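4.2 Trailer wardrobes and what viewers do with them

A trailer runs for two minutes or so, and in the films we sampled the heroine changes clothes more often than she speaks. We coded 141 trailers, Peston among them, and logged each outfit that stayed on screen long enough for a viewer to want it. Drindari was the winner by some distance, with 8 outfits and one complete sentence of dialogue. De Haan (our second coder) asked whether a wet sari and the same sari dry should count twice. We counted it once, over the objections of Ayala. 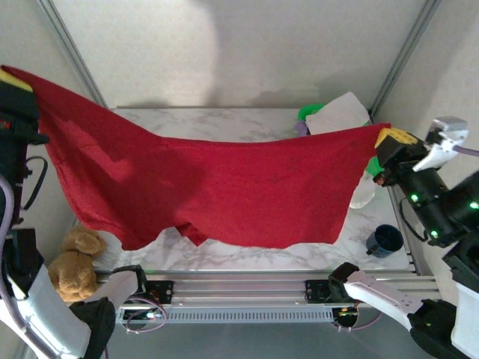 Figure 3. Red cloth held up by its two top corners, one higher than the other.

Comments were harder going. Of the 1,000 we read under the Kodikara trailer, 460 mentioned clothes, and most of those were complaints from people who had plainly watched it more than once. Viewers of Rirnonetti were kinder to the wardrobe, perhaps having used up their spite on the songs. Red drew more remarks than any other color in both threads - a finding that will surprise no costume designer and that took us until November to establish. We return to the songs, reluctantly, in Section 5.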